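Beds and Mattresses: Frequently Asked Questions

Zondholm Furnishings Reuse Service

The questions below are the ones most often put to the Service by households, landlords and referring agencies. They cover beds, headboards, mattresses and bedding only. Separate pages deal with tables and seating, wardrobes, and kitchen goods.

Who may receive a bed from the Service?

Any household living in the Zondholm district may apply, whether it rents or owns its home. Applications may be made directly or through a referring agency. A household that has received a bed in the past may apply again if the bed is no longer usable or if another person has joined the household.

Does the Service charge for beds?

Bed frames and headboards are supplied without charge to households with a current referral. Other households pay the price shown on the ticket attached to the item. Mattresses are priced separately from frames, and a ticket on a frame does not include the mattress placed on it unless the ticket says so.

May I see a bed before I accept it?

Yes. Beds may be viewed at the Durkel Road store by appointment. Applicants are asked to bring the measurements of the room in which the bed will stand, including the width of the door and of any turn in the stairs. Applicants who cannot travel may ask for written measurements of an item to be mailed to them.

What kinds of beds are available?

Stock changes from week to week. Most frames are wood, and many have an upholstered headboard. Frames with drawers underneath are received less often and are usually claimed quickly. The Service does not accept or supply water beds, bunk beds without a guard rail on both long sides, or cribs.

Will the headboard match the frame?

Where a headboard and frame arrive together, they are kept together and offered as one item. Where they arrive separately, staff will check that the fixing holes line up before the two are offered as a set. The finish of the wood may differ. Applicants who prefer a matching set should say so on the application, and should expect a longer wait.
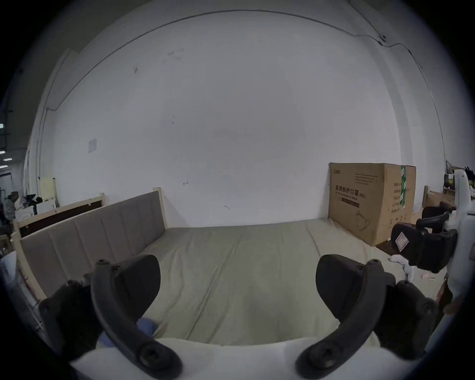
Page last changed: 5/3/23

The bed in the picture has a padded headboard panel in taupe-grey fabric, divided into upright channels and framed in light wood. Headboards of this type need slightly different care from plain wooden ones, and the next several answers deal with them.

How should a padded headboard be cleaned?

Use the brush attachment of a vacuum cleaner and work along each channel from top to bottom. Dust collects in the seams between the padded sections, and a flat nozzle will pass over it. Small marks may be treated with a white cloth dampened with cool water. Press the cloth against the fabric and lift it away. Do not rub, and do not soak the padding.

If a mark remains after the fabric has dried, consult the care label, if one is present. Fabric without a care label should be taken to be unsuitable for solvent cleaners.

May the padding be repaired or replaced at home?

Small splits along a seam can be closed with a curved needle and upholstery thread. Replacement of a full panel is best left to a person with experience in upholstery. The Service does not carry out repairs after an item has been delivered, although the workshop on McAlister Street holds an open evening each February at which residents may bring small items for advice.

How should unfinished wood be treated?

Wood that has no varnish, oil or wax on it will take up water and body oils readily. It should be dusted with a dry cloth. Residents who wish to apply a finish may do so once the bed belongs to them. Padded panels should be removed or fully covered beforehand, and the work should be carried out in a room with an open window. The bed should not be slept in until the smell of the finish has gone.

How often should the bolts be checked?

All bolts should be tightened on the day the bed is assembled, again after the first two weeks of use, and then twice a year. A bed that creaks when a person turns over usually has a loose bolt where the side rail meets the headboard or footboard. If a bolt turns without tightening, stop using the bed and contact the Service.

Are mattresses used or new?

Both are offered. A used mattress is accepted only if it carries its original fire safety label and is free of stains, tears and broken springs. Mattresses are inspected on receipt and again before delivery. Any mattress that does not pass the second inspection is sent for recycling.

How do I know which mattress size fits my frame?

Measure the inside of the frame, between the side rails, at the head and at the foot. The two figures should be the same. If they differ by more than half an inch, the frame is out of square and should be corrected before a mattress is laid on it. A mattress that is too narrow leaves a gap at the side, which is a particular hazard for young children.

Frames made to metric sizes are received from time to time. A frame marked 2000 is marked in millimeters and takes a mattress 2000 millimeters in length, which is longer than a standard full mattress. The Service will state on the ticket when a frame is metric.

What size of fitted sheet should I use?

The sheet should match the mattress in width and length, and its pocket should be at least as deep as the mattress. A sheet that is too shallow will pull away from the corners during the night. A sheet that is too deep may be tucked under without harm. Lay the sheet with any seam flat, smooth it by hand from the center toward the edges, and fit the corners diagonally, beginning with one at the head.

Is bedding supplied with the bed?

Bedding is not included unless the application asks for it. Households with a current referral may receive one set for each bed, made up of a fitted sheet, a top sheet, a blanket and a pillow with its case. Colors cannot be chosen. All bedding should be washed by the household before first use.

How are beds delivered?

Delivery is carried out by Dretel Removals under an agreement with the Service. Frames are delivered in parts, with the bolts in a bag tied to one of the side rails. The driver will carry the parts to the room chosen by the household, provided that the way is clear. Assembly is included only where it has been requested in writing at least 3 working days before the delivery.

A person aged 17 or younger may not sign for a delivery. If no adult is present, the bed will be returned to the store and a new delivery will have to be booked.

What should I do before the bed arrives?

Clear the floor of the room and the path from the front door. Sweep or vacuum the place where the bed will stand. Take down any bed that is being replaced, unless collection of the old bed has been arranged. Keep the bed a hand's width from an outside wall, so that air can pass behind the headboard. Beds should not be placed against a radiator or over a floor vent.

Can the Service take away my old bed?

Collection may be requested on the same form as delivery. The old bed must be taken apart and the mattress must be dry. Beds that have been affected by bed bugs or other pests cannot be collected, and the household should contact the sanitation office before moving any part of them.

I would like to donate a bed. How is this done?

Complete the donation form, available at the Durkel Road store or by mail. State the size of the frame, the material, whether the headboard is padded, and whether all bolts and slats are present. Photographs are helpful but are not required. A frame with one missing slat may still be accepted. A frame with a cracked side rail will not be.

Frames should be wiped down before they are handed over. Please do not paint a frame or cover a damaged headboard with new fabric before donating it, as the inspection must include the original surface.

May I return a bed that does not suit?

An item may be returned within two weeks of delivery if it is in the condition in which it was supplied. Mattresses that have been slept on without a protector cannot be returned. Where the item was purchased, the ticket price will be refunded, less the cost of collection. Frames to which a finish has been applied by the household are not accepted for refund, but may be given as a donation.

What should I do if a part is missing?

Contact the store and give the number on the ticket. Standard bolts, barrel nuts and slat holders are kept in stock and will be mailed without charge. Please do not use wood screws in place of bolts, as they work loose under load and may split the rail.

How long are my details kept?

Application forms are kept until the delivery is complete and the return period has passed. Referral letters are then destroyed. A record of the item and the date of delivery is retained so that the household can be contacted in the event of a safety notice concerning its bed.

Questions not answered on this page may be put in writing to the Beds and Mattresses desk at the Durkel Road store.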